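Product Review: Pelletti Small Lidded Canisters, Set of Four, with Haruna Open Basket
Prepared for the Indville Office Supply Review by Catríona Ní Chonaill
2023-02-13

The Review was asked by several member offices to assess small desk storage for clips, stamps and similar items. The Pelletti set was selected for its moderate price and its plain glazed finish. The basket is sold separately, under the Haruna name, and was assessed at the same time.

Each canister is a straight-sided cylinder with a lid and a ring handle. Reviewers found the canisters steady when placed upright on a hard desk surface. The ring gives a secure hold on the lid, although readers with larger hands may find it narrow.

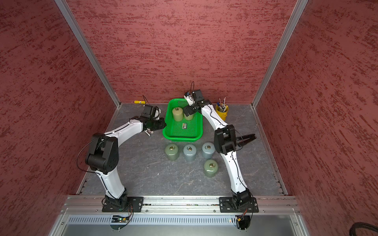

The basket was judged on access and ease of cleaning. Its open sides allow dust to fall through, and a rinse under the faucet was sufficient after each trial. Liquids will of course pass through as well — it should not be used under plants.

Finish and fittings received the highest marks. The glaze is even to the touch, and the muted colors suit a reception desk as well as a back office. Ifeanyi Adeyemi, who led the handling trials, noted that the rings move freely and may tap against the lid when a canister is carried. 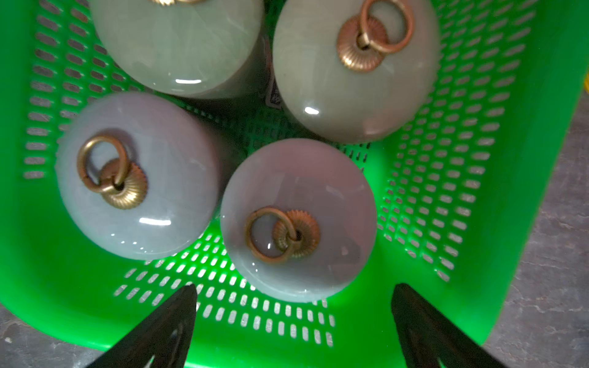

Glazed lids with brass ring pulls, in the green basket.

Contents should be removed before the canisters are carried any distance. The lids rest in place and do not lock. Offices that need to move supplies daily may prefer the Curness screw-top line, reviewed last July.

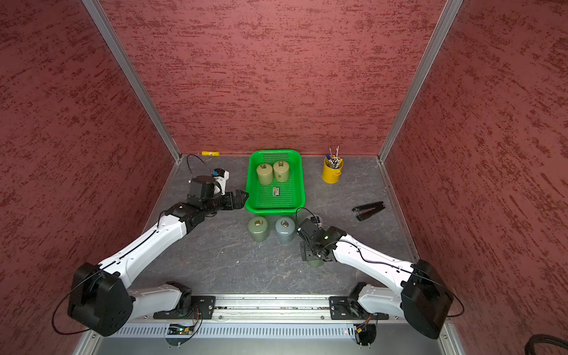 Can the basket be used without the canisters?
It works well as a general desk tray, but pens and other narrow items may catch in the slots.

Labels were a minor concern. Adhesive residue should be removed with warm water and mild soap; abrasive pads are not advised on the glaze.
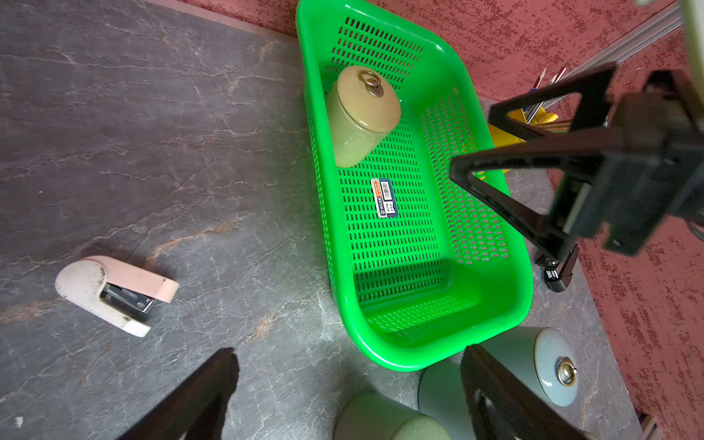 Storage on an open shelf is acceptable, provided that the canisters stand upright and clear of the edge. The set is recommended for light desk use. Replacement lids are not offered at this time, and the Review has asked the supplier to consider them.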